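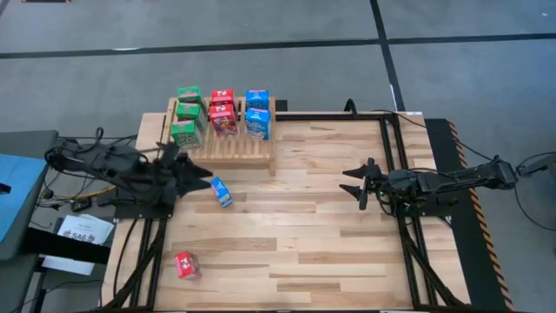
Cereal station. Seven boxes on the rack, two still out on the wood.

Last updated: September, 4:40 pm

Cereal again. I know, I know, I said we'd be on to tea towels by now, but I want this shelf job properly understood before anyone changes the task on me. For anyone picking this up from the shared folder: small boxes, slatted rack, three columns by colour. Green on the left, red in the middle, blue on the right. Both arms may be used, and they're allowed to pass a box between them if they want to (they hardly ever want to).

At this point in the run it had a small blue one and a small red one to go, and the blue was the one I was watching. It was lying at an angle just off the left arm's fingers, and its column is over on the right-hand side of the rack. So which arm takes it? I'd have used my right hand without a thought. The policy dithered. The left arm hovered, the right arm came in a bit, the left backed off, and then they both sat there like two people at a doorway. Got it in the end with the left arm, reaching across, and the box went in crooked but it went in. Red took one try.

Total for the run, 412 seconds. I did the same job by hand afterwards with my coffee in the other hand and it took 9. Callum says that's not a fair comparison as I've been putting groceries away for thirty years, and I told him that's exactly the comparison Sorcha's going to make when she comes over from Westlow.

Things I want to remember from this afternoon:

The lean matters more than I'd been giving it credit for. When the front box in a column tips forward against the slats, the next grasp or nudge behind it goes funny. The greens ended up staggered, back one highest, and I was happy enough with that, it's more or less how they'd look in my own cupboard. But our scoring script marks a tilted box as a miss. I turned the tilt tolerance up a notch and wrote it on the whiteboard so I can't pretend later that I didn't. Callum, please argue with me about this if you disagree!

Flat boxes are harder than standing ones. Obvious, but the logs back it up now. A box lying on its face has to be pinched across the narrow way and then turned upright in the air, and the turn is where most of the drops are. We've got 3488 demonstrations in the Muvwood set and when I went looking, nearly all the ones I opened start with the boxes standing. Well, there's your problem. We've been teaching it to tidy a tidy table.

Fingers. The pointed ones are lovely for getting in between two boxes and terrible for cardboard. I've got a growing pile of dented corners beside my keyboard. Would like to try the wider pads from Praltico again, the soft set, before we order anything new. They were in the second drawer last I looked and now they aren't. If you've got them, no questions asked, just put them back.

Now the bigger question, which Sorcha put to me on the phone and I gave a pretty mumbly answer to: can the thing do chores yet? Yule (that's our name for the whole setup, the two arms plus the policy, named by whoever got to the config file first) did 11 full racks today without me touching it. A month ago I'd have been thrilled with two. So on this table, with this rack, with these boxes, yes, I'd say it does a chore, slowly. Move it to my kitchen and I don't think it'd get the first box up. My shelves are above my head, there's a door in the way, and somebody has always put the oats back sideways with the bag hanging out.

The shop floor is a better bet, I reckon. Facing up a shelf after closing is dull work, the packets are all the same size, and no one's standing there waiting for breakfast. Seven minutes is awful in a kitchen and might be fine overnight in an aisle. I'd rather pitch that to Westlow than the home helper thing, and I'd like Callum's view before I put it in writing. He's keener on the kitchen than I am – he's got toddlers, so fair enough.

One thing I did enjoy. Late in the session a red box slipped on the way in and landed against its neighbour, and the right arm came back and gave it a little push until it sat up. There are maybe a handful of demos where Callum does that with his knuckle. I played the clip back three times, then went and showed him, and he was unbearable about it for the rest of the afternoon.

To do:
Record a new batch with everything starting flat, and mix the colours up more.
Log which arm moves first on every pick, so the dithering can be measured.
Re-score last week's runs with the new tilt tolerance and keep the old scores next to them.
Ask Sorcha what a packet costs them when the corner's crushed.
Find those pads.

I'll start on the flat batch first thing, and Callum has the rig after lunch.

4 comments · 2 shares

Recent entries
Left wrist calibration, again
Mugs by the handle, mugs by the rim
Notes from the Westlow call
Why the sock bin is on hold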